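**Induction hob: teal pot is not always found, zone with the thin rings**

**wim_k43** · 23 May 2021

Hello all. Since November we have a black glass hob in the kitchen. Most of my pots are working fine. But I have one teal container with a gray handle, the brand is Zarnura, and the hob finds it only when I put it exactly in the middle of the rings. If I move it a little, the zone goes off after 8 seconds. Is this the pot or the hob?

**Hendar**

It is the pot. Take a fridge magnet and try it on the bottom. If it holds weakly, you have your answer. Also measure the bottom, many zones want a minimum size.

**lotte_fellov**

I don't agree that it must be the pot. My sister had the same with a good steel pan, and the glass was dirty with old sugar. She cleaned it with a scraper and after this it was fine.

**Hendar**

Sugar does not stop induction, sorry. The pan maybe stood not flat, this I can believe.

**wim_k43**

I did the magnet test. It holds, but I can pull it away with one finger. The bottom disc measures 11 cm. In the manual of the hob I read 12 cm for this zone, so it is a bit too small also. I paid 40 euro for it and I would like to keep it. This is how it looks, seen from the bottom: 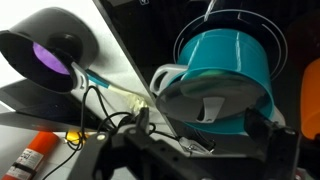
*The teal one with its gray bottom disc, and the rings behind.*

**Thijs Van Rooij**

Nice color. The flat disc is good, but 11 on a 12 zone will always give you trouble at the side. Do you have a smaller zone in the front? Jansen in our street sells adapter plates too, but I find them slow and they get very hot.

**lotte_fellov**

Please no adapter plate! I had one and it left a brown mark on my glass. I still say clean the glass first, it costs nothing.

**wim_k43**

There is a smaller zone, I never use it because the big kettle stands there. I will move the kettle and try with milk tonight. And yes Lotte, I will clean the glass also.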